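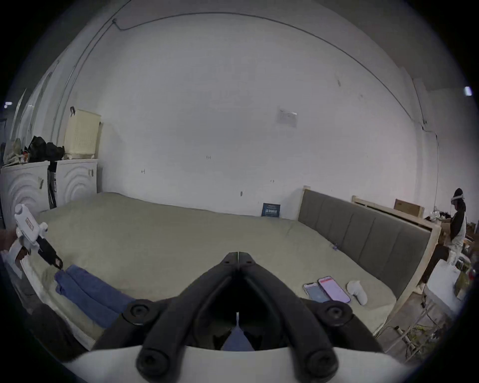 Bed sheet

A bed sheet is a piece of cloth laid on a bed, either over the mattress or between the sleeper and the blankets. The word was used for any broad piece of cloth before it came to be tied to bedding. In most of North America a set consists of a fitted sheet, a flat sheet and one or two pillowcases. In much of Europe the flat top sheet is often left out, and the sleeper lies directly under a duvet with a washable cover.

Contents
1 History
2 Types
3 Materials
4 Weave and thread count
5 Sizes
6 Color
7 Care
8 The Pranholm mill
9 See also

History

Linen was the usual cloth for sheets in Europe for many centuries. It was costly to make, and sheets appear often in wills and household inventories, sometimes listed one by one with a note of their condition. Poorer households used coarse hemp or tow cloth, or slept on sacking.

Looms limited the width of early sheets. A sheet for a wide bed was made from two or more lengths of cloth sewn edge to edge, leaving a seam down the middle. When the center wore thin, the seam was unpicked and the outer edges were joined to make a new center. This repair, called "sides to middle," was still taught in sewing classes well into the twentieth century.

Cotton replaced linen in most homes during the nineteenth century, as machine spinning and power looms lowered its price. Wider looms later made it possible to weave a sheet in one piece. White remained the normal color for household sheets until after the Second World War, when colored and printed sheets became common in stores.

Blends of cotton and polyester were widely sold from the 1960s. They wrinkled less than plain cotton and dried faster, and they were sold as needing no ironing.

Types

A flat sheet is a rectangle of cloth with hems at the head and foot. The hem at the head is usually deeper. A flat sheet can be used under the sleeper, with its edges tucked beneath the mattress, or over the sleeper as a top sheet.

A fitted sheet has shaped corners and elastic along part or all of its edge. The corners are pulled over the mattress and the elastic holds them in place. The depth of the corner, called the pocket, must suit the mattress. A pocket that is too shallow will slip off, and one that is too deep leaves loose cloth on the surface.

A draw sheet is a narrower sheet laid across the middle of a bed, mostly in hospitals and nursing homes. It can be changed without stripping the whole bed. Sleeping bag liners and the sewn sheets once required in many youth hostels are also made from sheeting.

Materials

Cotton is the most common fiber. Long-staple cotton can be spun into finer, smoother yarn than short-staple cotton and tends to shed less lint. Linen, made from flax, is stiffer when new and softens with washing. It takes up moisture well and is often chosen for hot weather. Silk sheets are light and smooth but need gentle washing.

Rayon, including the kinds made from bamboo pulp, drapes softly and is weaker when wet. Polyester is strong and cheap but takes up little moisture. Flannel sheets, usually of cotton, have a brushed surface that traps air and are used in cold months.

Weave and thread count

Percale is a closely woven plain weave in which each crosswise yarn passes over one lengthwise yarn and under the next. It has a matte surface and a crisp feel. Sateen floats several yarns over one before passing under, which gives a smoother face with some shine. It is heavier than percale and more likely to snag. Twill, with its diagonal ribs, is used less often for sheets.

Thread count is the number of lengthwise and crosswise yarns in one square inch of cloth. It is often used in advertising as a measure of quality, though it says little about the fiber or the finish. Very high counts are sometimes reached by counting each ply of a twisted yarn separately. A sheet labeled 900 may have far fewer yarns than that under the ordinary method.

Sizes

Sheets are sold by mattress size, and the names differ from country to country. In the United States the usual names are twin, twin XL, full, queen, king and California king. A British double bed is close in width to an American full. Thick mattresses and added toppers have led makers to offer deep-pocket versions of the common sizes.

Color

White sheets can be washed hot and bleached, and they are still preferred by most hotels and hospitals. Yarn may be dyed before weaving, or the finished cloth may be dyed in one piece. Piece dyeing is cheaper for plain colors. Stripes and checks are usually woven from dyed yarn, while floral and other patterned sheets are mostly printed.

Care

Cotton and linen sheets can be machine washed in warm water. Chlorine bleach weakens the fibers over time and can turn some finishes yellow. Fabric softener leaves a coating that makes cloth take up less water. Sheets dried on a line are stiffer than those dried in a machine. Cotton shrinks somewhat in its first washes, and makers generally cut their sheets larger to allow for it.

Worn sheets are commonly cut up for cleaning rags, drop cloths or quilt backing.

The Pranholm mill

The sheeting mill at Pranholm was opened by the Koppel company to supply linen to hotels along the Lanirell coast. At its peak it employed 700 people and ran 298 looms. It turned to cotton when local flax growing declined, and its striped sheets were sold under the Wendow name.

Brock Kennedy, the last manager, kept the mill's pattern books when the weaving shed closed in June. They were later cataloged by Reet Venckus, whose list runs to 2,606 samples, most of them plain or striped sheeting. The catalog was published on December 6, 2018. The shed is now used for storage.

See also

Blanket
Duvet
Mattress protector
Pillowcase
Textile finishing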